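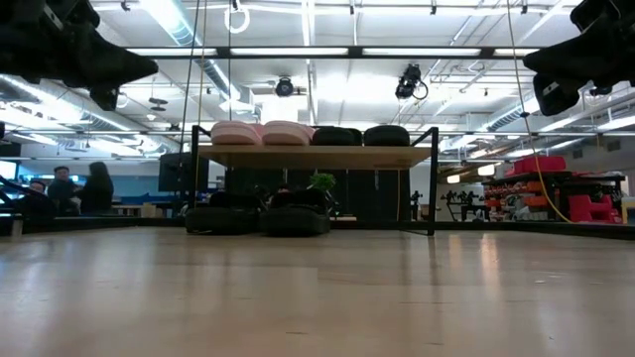 1/5 Murgate manipulation dataset: progress on the shoe rack task
Collection has reached 579 accepted demonstrations of the 2000 planned. Both arms are used, and the rack stays on the same table throughout.

2/5 Starting layouts are drawn from a list of 16. Shoes may begin on the upper board, at table level, or on both. Operators do not choose the layout themselves.

3/5 Each demonstration is labelled by the operator and checked by a second person. Where the two disagree, the recording is set aside -- 29 are awaiting a decision at present.

4/5 Wrist views are stored with the fixed views, including stretches with motion blur. Our earlier practice of trimming those stretches ended in December.
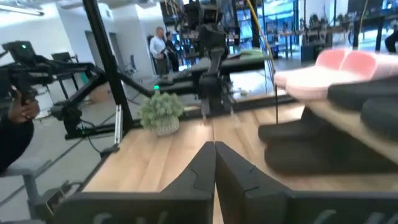 Zuweira Ayaaba: Will failed grasps be released too, or only the clean runs? We would have a use for both.

5/5 Both will be released. Failed grasps carry a separate label and are not counted in the total above. The labelling guide, prepared by Korkor Agbeko and Bohdan Stelmakh, will be posted to the Murgate page with the first batch.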